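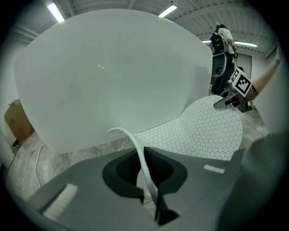
One respondent in Masholm objected that our questionnaire asked only about the age of the cables at home, and "age says nothing, my oldest one is the best one." We took this remark seriously and added a question about bending for the second round in Sumville.

Figure 4. A white cable bent into a narrow hook, against a white curved panel.

4.2 Storage habits and reported damage

Of the 62 households that completed both rounds, 40 stored their spare cables in a drawer or a box, and 11 kept them hanging. The remaining households had no fixed place. Damage near the plug was reported more often for cables that were kept tightly folded (for the shape of a bend, see Figure 4). Witkowska found the same tendency in offices – her sample, however, was smaller and did not include rented rooms. We did not measure the bending radius, so the answers depend on what each person considers tight.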